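2 min read

Plerncombe Robotics Club — hand-held gripper check, Sunday session
Checked by: Nosipho Moodley
Second check: Kagiso Ngubane

1. Pivot pins seated, no side play — OK
2. Jaw pads stuck down flat — OK. Left pad lifting at one corner last time, re-glued.
3. Jaws close evenly on a chopstick — OK
4. Linkages free of grit — OK after a wipe. Don't oil them.
5. Battery above 80 per cent — one at 100, spare not charged. Zlatko to bring the charger.
6. Cables off the floor — FAIL, then fixed. Tape it next time.
7. Hair tied back, sleeves rolled — OK
8. Cycle count under 2000 — OK, log updated

Comments: Pick-and-place practice can go ahead. Sanaa wants the pads swapped before the Dudville meet.

3 comments · 2 shares
Back to top 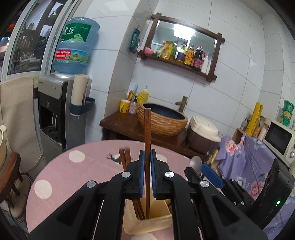

When should the jaw pads be replaced?
At 2000 cycles, or sooner if an edge won't stay down.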